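Folding Laundry for a Machine, Part Whatever
21st November
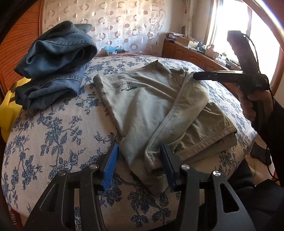

How many times does a person have to do a chore before a learning system can copy it?

More than you'd like, and the number depends on how different the tries are from one another. A few hundred runs of the same shirt on the same table will get you a system that is very good at that shirt on that table. Move the table to another room and it behaves like me before coffee. Variety costs more effort than repetition and is worth more too.

My target for the folding set is 3,000 examples. I have 800. I had been telling people I was nearly a third done, which is the sort of math you do when you're tired.

The project is called Vulloline, a name I picked in four minutes and now have to type every day. It started as a side thing from my contract work at Plorkard, where I spent a year cleaning up other people's recordings and developing strong opinions about them. Most of my opinions were of the form "why did you stop there." Now that I make my own recordings, I know why. Your wrist gets tired, the sleeve slides off the bed, and you decide that it was folded enough.

Things I've learned the slow way:

Soft surfaces are harder than hard ones. On a table, cloth slides. On a bedspread it drags the bedspread along with it, so you end up pinching two layers when you wanted one. I kept a lot of those attempts. If the machine is ever going to work in a bedroom, it may as well see what bedrooms do to people.

Jeans are awful. The fabric has its own plans, and at the thick seams you need a wider opening than you think. I save denim for the start of a session, when I still have some goodwill.

Go at the speed you want copied. My early runs were quick and showy, all flicks and tugs, and they were useless. My hands at a third of their normal pace look like they're defusing a T-shirt, and those are the good ones.

Write the labels the same day. I once left a batch of 100 until the weekend and could not tell you, for love or money, which were "fold in half" and which were "fold in half, then give up and start again." Both labels exist now. The second one gets used more.

I also threw out 66 runs last week, and that hurt. In every one of them I had smoothed the cloth flat with my bare hand before starting, without noticing. That's cheating, since the machine doesn't get a bare hand. I found it only when the test model from that batch hovered over a wrinkled shirt and waited, with what I can only call patience, for somebody to come and flatten it.

The tool I use for sorting is Dumitz, which does the job and has an icon I dislike. It lets me tag by garment, by surface and by light. Light matters more than I expected. Afternoon sun through a window makes a pale shirt on a pale cover nearly vanish, and I've started recording on purpose at bad times of day.

Next up is the apartment on Sotomayor, where I get the use of a different bed, a different dresser and somebody else's clothes for two days. I'm told there are fitted sheets. I have not decided whether fitted sheets are in scope.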